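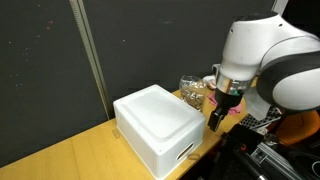
Gripper, lidded white box and two rubber bands on the table.

Chores group, December meeting, 5 p.m.

Present: Clem Tapsell, Oddur Hauksdóttir, and me taking notes (again!). Rutkowska sent apologies.

1. Last minutes. Fine, apart from my spelling of Gullongate, now fixed.

2. Can it tidy a table yet? We spent most of the hour on this one. Clem says boxes are pretty much solved and we should move on to lids. Oddur doesn't agree – he wants to see rubber bands picked up off bare wood, and he'd like cloth folding tried before anyone at Indell hears the word "ready." I'm with Oddur, mostly (my own kids can't fold a towel either). Agreed: lids and bands first, cloth after that.

3. Shop floor. Skillness want to know if we can do bagged goods. Clem thinks yes, I think crinkly plastic is going to be a pain. Left open.

4. Money. $476 left for spare parts. Oddur to get prices on finger pads.

5. Next time. Same room, 2 p.m. so Clem can make his train. Clem to bring the list of lids.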